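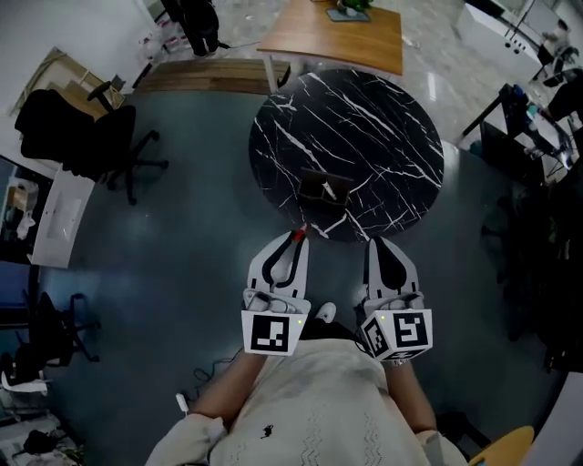 ## 4. 상판 배치와 소품 정리

Tremness 원형 테이블은 손님이 제일 먼저 보고, 집주인이 제일 먼저 어지르는 가구입니다. 이 장에서는 검은 바탕에 흰 대리석풍 무늬가 있는 원형 상판과 그 옆에 두는 밝은 나무 상판 테이블을 함께 정리하는 방법을 다룹니다. 다리 조립은 3장을 보십시오. 이미 조립했는데 나사가 남았다면 더더욱 3장을 보십시오.

### 4.1 시작하기 전에

- 마른 천 한 장
- Prenell 상판용 세정제(동봉되어 있지 않습니다. 저희도 아쉽게 생각합니다)
- 뚜껑 없는 작은 상자
- 화분과 받침 트레이

> **주의:** 세정제를 상판에 직접 뿌리지 마십시오. 검은 상판은 얼룩을 오래 기억합니다.

### 4.2 원형 테이블

1. 상판 위의 물건을 모두 내립니다. "잠깐 올려둔 것"도 포함입니다.
2. 천에 세정제를 묻혀 가운데에서 바깥쪽으로 닦습니다. 흰 무늬는 문질러도 지워지지 않으니 힘을 아끼십시오.
3. 45분 동안 말립니다. 이 시간에 컵을 올려놓으면 2번으로 돌아갑니다.
4. 짙은 갈색의 작은 상자를 앉는 자리 가까운 쪽에 놓습니다. 가장자리에 바짝 붙이면 소매에 걸립니다.
5. 자주 쓰는 작은 물건 하나를 상자에 넣습니다. 두 개까지는 봐드립니다. 영수증은 물건으로 치지 않습니다.

> **참고:** Dixit 상자는 윗면이 열린 구조입니다. 뚜껑을 잃어버린 것이 아니므로 고객센터에 뚜껑을 요청하지 않으셔도 됩니다. 지난 11월에만 83건이 접수되었습니다.

### 4.3 나무 상판 테이블과 화분

1. 흰 다리가 모두 바닥에 닿는지 상판 모서리를 눌러 확인합니다. 접은 종이를 끼워 해결하는 방식은 이 설명서가 권장하지 않습니다. 막지도 않습니다.
2. 회색 트레이를 먼저 놓고 그 위에 화분을 올립니다. 순서를 바꾸면 한 손으로 화분을 든 채 트레이를 찾게 됩니다.
3. 물은 트레이 안에서만 줍니다. 나무 상판에 흘린 물은 바로 닦으십시오.
4. 잎이 원형 테이블 쪽으로 넘어오면 트레이를 돌립니다.

### 4.4 벤치와 의자

갈색 나무 벤치는 나무 상판 테이블 옆에 둡니다. 벤치는 앉는 가구이며, 외투와 택배 상자의 종착역으로 설계되지 않았습니다. 바퀴 달린 사무용 의자는 책상 쪽에 돌려놓으십시오. 바닥에 전선이 지나간다면 벽 쪽으로 모아 Grusarik 클립으로 고정합니다. 바퀴는 전선을 피해 가지 않습니다.

> **주의:** 원형 상판을 잡고 테이블을 끌지 마십시오. 옮길 때는 소품을 모두 내리고 두 사람이 아래쪽을 받쳐 듭니다.

### 4.5 자주 생기는 문제

**상판에 손자국이 남습니다.**
검은색을 고르셨습니다. 4.2의 2번을 반복하십시오.

**상자가 하루 만에 가득 찼습니다.**
정상 작동입니다. 비우십시오. 더 큰 상자는 같은 속도로 찹니다.

**화분이 시들었습니다.**
보증 대상이 아닙니다.

교체용 트레이의 부품 번호는 275입니다. 주문할 때 색상을 함께 적어 주십시오.

설명서 개정일: 2023년 6월 29일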